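Subject: Re: [club-notices] Format for the Rekelia round

Dear members,

Thank you to those who replied. One member wrote on Saturday:

> Could the club confirm whether the 400 metre heats will decide
> the grid for the Rekelia round, or whether timed laps will still
> count? The notice from Mellov says one thing and the entry form
> says another.

The entry form is correct. Timed laps will set the grid for both karting classes, and the heats will carry points only. The Mellov notice was drawn up before the May meeting and should be disregarded.

Drivers in the Potgieter class are reminded that the final has been shortened to 30 laps. The limit on tyre sets is unchanged – one set for practice and one for the remainder of the day. Entries should be sent to the Munurico office in the usual way, and changes of class cannot be accepted once the grid has been published.

Parking at the lower gate is restricted to 600 vehicles. Trailers must use the upper field.

Any further questions on the format should be sent to this list.

Club Secretary

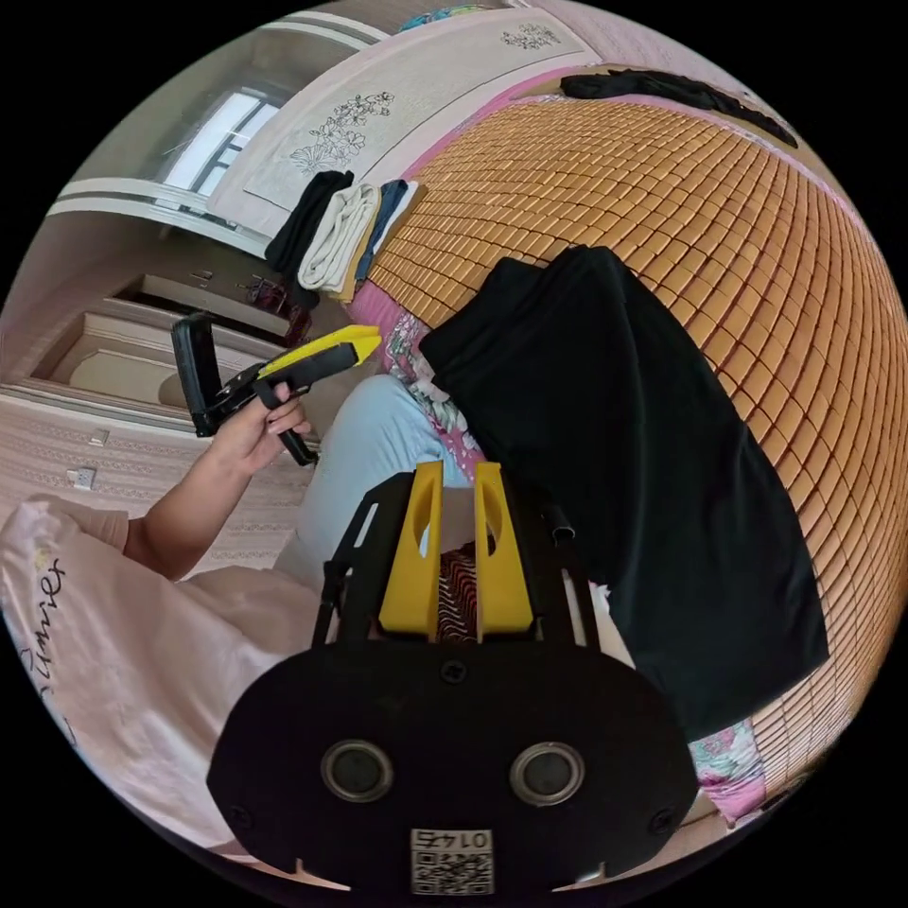
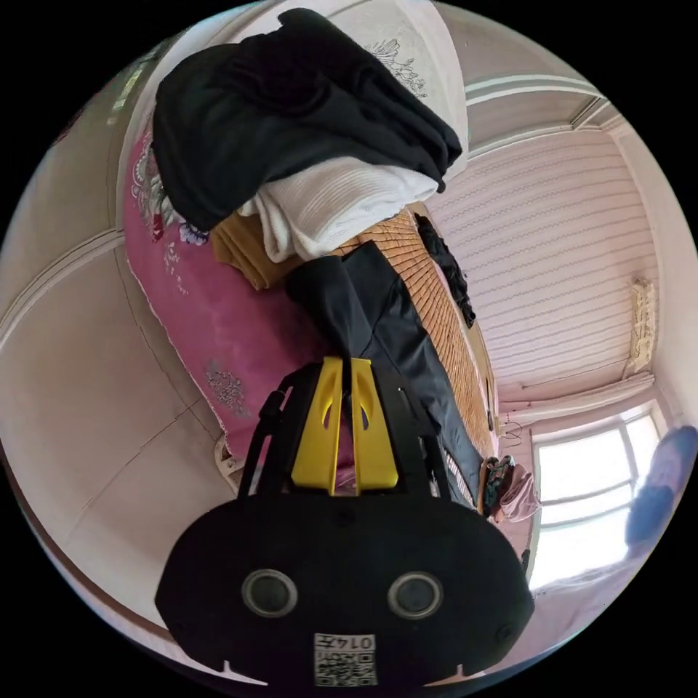 Both pictures: hand-held gripper with yellow fingers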